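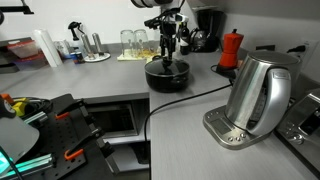
Last updated: January, second edition text

Chapter 7
The Worktop: Reading and Arranging a Small Kitchen

Before you chop an onion or switch on a ring, you have already made a dozen choices. Where does the kettle live? How far is it from the tap, and which way does its handle point? Can you put a hot pan down without moving something first? Cooks make these choices so often that they stop noticing them, and I think that is a great pity, as a worktop is one of the most interesting surfaces in any home!

In the last chapter we looked at cupboards and drawers, the places where things go when we have finished with them. Now we come out into the open. This chapter is all about what stays on the counter, and by the end of it you should be able to walk into a strange kitchen, look along the back wall and make a fair guess at how the people there like to eat and drink.

Take the grey counter that opens our chapter. It turns a corner, and corners are where worktops get exciting (and awkward). There is plenty of surface in an L shape, but the deepest part is also the hardest to reach, so it tends to collect things that are happy to stand still. Here a black drip coffee maker has settled close to the angle, with its glass carafe in front. Further to the right there is an electric kettle, and behind that a red moka pot. Three ways to make a hot drink on one stretch of counter – what a cheerful start to a morning.

Look next at the kettle's cord. It crosses the worktop on a slant and goes over the front edge. We shall come back to cords in section 7.2, where you will learn to plan a counter from its sockets outwards. For now, simply notice how much working space a single cord can claim, and how easily a hanging loop might be caught by a sleeve or a small hand.

The black cooking pot stands on the counter, near the inside corner. It has two small side handles, and I am very fond of pots like this. With no long handle sticking out, a pot can be turned any way you please, and it fits into corners that would defeat a frying pan. The price you pay is that you need both hands to lift it, so there must be a clear landing space wherever it is going. Zawadi Rugemalira, who taught me to cook for large families, used to clear that space before she even picked up her oven gloves.

Along the back you will find the small things: two glasses upside down on a cream mat, a roll of paper towel, a spray bottle, a pair of steel shakers sharing a little white plate. That plate deserves a word of praise. Put two or more small items on one base and you can wipe under the lot in a single move. A tray, a saucer or an old tile will do the same job.

What you will need for this chapter
A tape measure marked in centimetres
A pencil and squared paper
A damp cloth
A worktop, your own or a borrowed one

Words to learn
Landing space: a clear patch of counter kept for hot or heavy items.
Backsplash: the strip of wall just behind the worktop.
Standing item: anything that stays out from one day to the next.

Getting started
Draw your worktop from above, as if you were looking down from the ceiling. Let one square stand for 50 millimetres. Mark the sockets first, then the sink and cooker, then every standing item. Leave a landing space of at least 200 millimetres beside the cooker on your plan, even if there is a bread bin sitting there today. Keep the drawing safe, as you will be rubbing bits out and moving them about in section 7.1.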